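**Villard Loop** is a hiking trail in the hills above the former quarry settlement of Villard. It is 6 miles long by the sign at the lower gate and 12 by the reckoning of most people who have walked it.

## History

The path was cut to move stone downhill. The Kubíček quarry employed 100 men at its height and is remembered chiefly for a chute that delivered its blocks into the creek instead of the wagon yard. The quarry closed one January, and the owners left behind a boiler, two sheds and a large unpaid bill for mules. Hikers adopted the route later, once the brambles had been persuaded to share it.

## Route

The trail climbs 500 feet to Zeltano Saddle, where a bench faces the only part of the valley without a view. It then drops through alder woods to the boiler, which every guidebook calls "well preserved" and which has a tree in it. The ford below is easy in late summer. In spring it is a matter of character.

## Access

Parking is on the gravel at Reveo Bridge. The lot fills early, mostly with the cars of people who arrived early to avoid this. Dogs are allowed on a leash. Mules are not mentioned in the rules, perhaps out of tact. 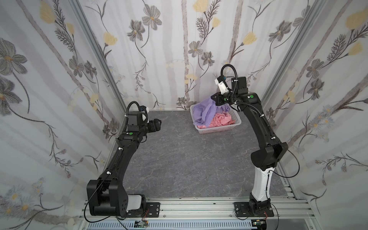
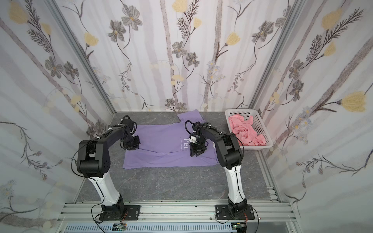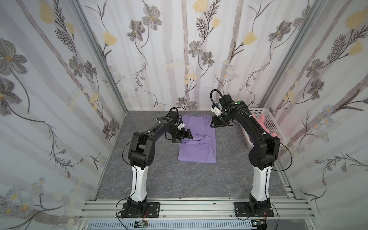
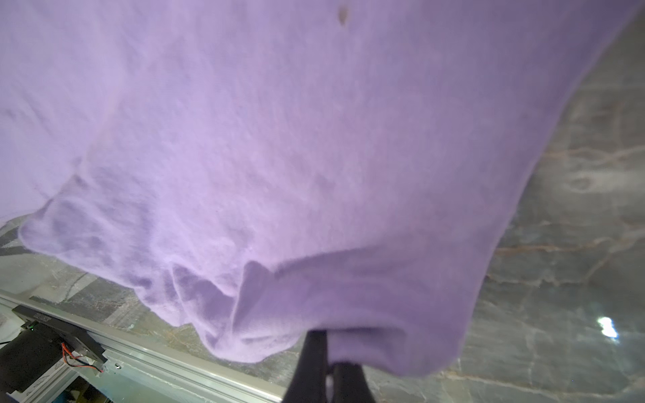
Reveo Hikers, in a note added to this article on 3/11/19, object that the bench does have a view if you stand on it, and ask that the ford be listed as closed until the new stepping stones are in.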